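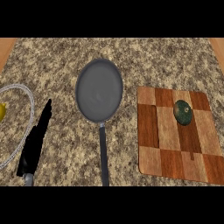

Getting limescale marks off a granite worktop?

posted by tansyandthyme

Hello all, I'm hoping somebody kind can help. We moved in March and inherited a lovely speckled granite worktop, but there's a cloudy ring by the tap that won't shift. I've tried washing-up liquid and a good deal of elbow grease - no luck. My mum swears by lemon juice, but I'm nervous of it. The worktop is 7 years old and I've no idea if it was ever sealed.

marrowfat38

Please don't use the lemon, however much you love your mum! Acid can dull the polish and eat into the sealant, and vinegar is just as bad. Mix bicarbonate of soda with a little water until it's like toothpaste, spread it over the ring, leave it for 30 minutes and wipe off with a soft damp cloth. Mine needed three goes over a week, so do be patient with it. Dry the worktop well afterwards, and try a hidden corner first.
To see if it's sealed, put a few drops of water on it and go and make a cup of tea. If the stone has gone darker underneath when you come back, it wants doing again. I used the Allell sealer and one tin has lasted me ages.

Old Kettle

plastic scraper, held nearly flat. took mine off in no time

tansyandthyme

Thank you both so much! The water left a dark patch, so I shall be sealing it once the ring has gone - first lot of paste is on now.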